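ショッピングカート(買い物カート)

ショッピングカートとは、スーパーマーケットやホームセンターなどで、買う品物を載せて店内を押して回るための手押し車のこと。単に「カート」とも呼びますし、うちの母は昔から「押し車」と言っています。この項目では、カートの形や各部の名前、それから私がいちばん書きたかった「ボトルのまとめ買いのときの積み方」を中心にまとめます。百科の項目なのに一人称でしゃべっているのは、この「くらしの道具百科」がそういう決まりだからです(書き手の経験をどんどん入れてよい、ということになっています)。

概要

基本の形は、深いかごに車輪が四つ、手前に押し手。これだけです。かごそのものが車体と一体になっている「一体型」と、手提げの買い物かごを上下に載せて使う「かご載せ型」があって、日本の食品スーパーでよく見るのは後のほうですね。一体型は会員制の大型店や倉庫型の店に多く、初めて押した人はだいたい「大きい!」と言います。私も言いました。

素材は金属のワイヤーを格子に組んだものと、樹脂で成形したものが主流です。ワイヤーのものは中身がよく見えて、底に砂や葉くずが溜まりにくい。そのかわり細いものが隙間から落ちます。ヘアピン、鉛筆、ばら売りのインゲン。インゲンは本当によく落ちるので、袋に入れてから載せてください。樹脂のものは音が静かで、冬に触っても冷たくないのがうれしいところです。

各部の名称

店によって呼び方が違うので、よく通じるものだけ挙げておきます。

押し手(ハンドル):手で握る横棒。店名や注意書きが入っていることが多い部分です。
バスケット:品物を入れる本体。前に向かって少し狭くなっている形が普通で、これは後述の「入れ子」のためです。
チャイルドシート:押し手の側にある折りたたみ式の座席。使わないときはぱたんと畳んでおけます。
後部ゲート:バスケットの後ろ側の面で、蝶番で跳ね上がるようになっているもの。
下段:バスケットの下の棚。米や箱入りの飲み物はここに載せると楽です。
キャスター:車輪。前の二輪だけが自在に回るものと、四輪とも回るものがあります。

四輪とも回るカートは真横に動けるので狭い通路では便利なんですが、重くなってくると坂で流れます。立体駐車場の緩い傾斜で一度ひやっとしてから、私は満載のときは前二輪タイプを選ぶようになりました。選べる店なら、ですけれど。

入れ子と置き場

カートを一列にぎゅっと押し込んで重ねる、あの仕組みを入れ子(ネスティング)といいます。後部ゲートが跳ね上がって、後ろのカートの先がするっと入る。一台ごとに必要な長さがぐっと短くなるので、置き場がずいぶん小さくて済むわけです。倉庫型の店「ニレルスカ」の入口の案内板には「カート186台」と書いてあって、あれだけの数が雨よけの下に収まっているのは、ひとえに入れ子のおかげだと思います。

ただ、重ねたまま抜けなくなることもあります。力ずくで引くより、後ろのゲートを手で少し持ち上げてやると、たいてい素直に離れます。

ボトルを積む

さて、まとめ買いの話です。調味料でも飲み物でも洗剤でも、同じ形のボトルを何本も買うときは、立てて、寄せて、詰める。この順番に尽きます。寝かせて積むと、ひと曲がりごとにごろごろ動くし、重みがふたの近くにかかるのも気になります。

始める位置は、かごの隅か、とにかく壁になってくれる面のきわ。そこから肩と肩が触れるくらいに並べていって、次の列はその手前に。隙間を空けて並べてから最後に寄せようとすると、ワイヤーの底の格子に引っかかって一本倒れ、つられて隣も倒れます(やりました)。一本ずつ、最初からくっつけて置くほうが結局早いです。
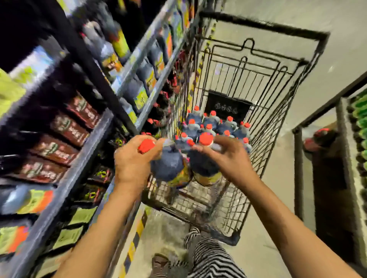
両手に一本ずつ、赤いキャップのボトル。カートの中には同じボトルがもう立ててある。

両手に一本ずつ持つのは、慣れるとなかなか調子のよいやり方です。首のあたりを握ればさっと下ろせますし、左右の重さも釣り合います。ただし大きいものや、手が濡れているときは欲張らずに一本ずつ。冷蔵棚から出したばかりのボトルは表面に水がつくので、見た目より滑りますよ。

かごの半分ほどをボトルで埋めたら、残りの半分には別のものを入れます。軽いもの、つぶれやすいものはこちら。ボトルの列がむき出しだと急に止まったときに手前へ倒れてくるので、箱入りの品を一つ、つっかえにするとぐっと安定します。ティッシュの箱が大きさも軽さもちょうどよくて、私はわざわざそのために買い足すことさえあります。おかげで家にはティッシュがたくさんあります。

重さのこと

水やしょうゆのような液体は、1リットルでだいたい1キロ。ボトルを次々に入れているあいだは気づきにくいのですが、10本を超えたあたりから、曲がるときの手ごたえがはっきり変わってきます。以前「イバラ」で、740ミリリットル入りの酢をひと冬ぶん買ったとき(ピクルスに凝っていたんです)、レジまでは平気だったのに、駐車場の段差で前輪が止まってしまい、押しても引いても動かなくなりました。段差は、前輪をまっすぐ当てて、押し手を下に押さえながら越えるのがこつです。

あと、車に積むところまで考えておくこと! カートの中では立っていたボトルも、トランクでは支えがありません。折りたたみの箱を一つ持っていくと安心です。私はクラーナヴウッドの雑貨店で買った布張りの箱を長く使っていて、角がだいぶ擦り切れてきましたが、まだまだ働いています。

通路での作法

積んでいるあいだ、カートは棚と平行に、片側へ寄せておきます。斜めに止めると、ほかの人がすれ違えません。まとめ買いはどうしても時間がかかるので、昼前や夕方の混む時間を外して、私は午前の早いうちに行きます。1月の朝の店内はがらんとしていて、特売の棚の前でゆっくり悩めるのもいいところです。

棚の品をごっそり持っていくときは、お一人様何本まで、の札がないかも見ておきましょう。見落とすと、レジで戻すことになって、後ろの人にも気まずい思いをします。

会計のとき

同じ品が何本もあるなら、レジで一本だけ台に出して本数を伝えれば済む店もあります。「プレヴォラ」はこの方式で、重いボトルを上げ下ろししなくてよいので本当に助かっています。全部出してくださいという店もあるので、そこは店の人に聞いてください。先日は一本69円の炭酸水をまとめて買って、ほかの細々したものと合わせて1,541円でした。レシートが短いのも、同じものばかり買ったときのちょっとした楽しみです。

手入れと返却

空になったカートは、元の置き場か、駐車場の途中にある返却所へ。中に入れたままのチラシやレシートは持って帰ります。押し手を拭くためのシートを置いている店も多く、液だれしたボトルを載せたあとは、かごの底もひと拭きしておくと次の人が気持ちよく使えます。油やシロップのたぐいは乾くとべたつくので、気づいたときにさっと。

関連する項目

買い物かご、キャスター、台車、エコバッグ、ペットボトル、保存棚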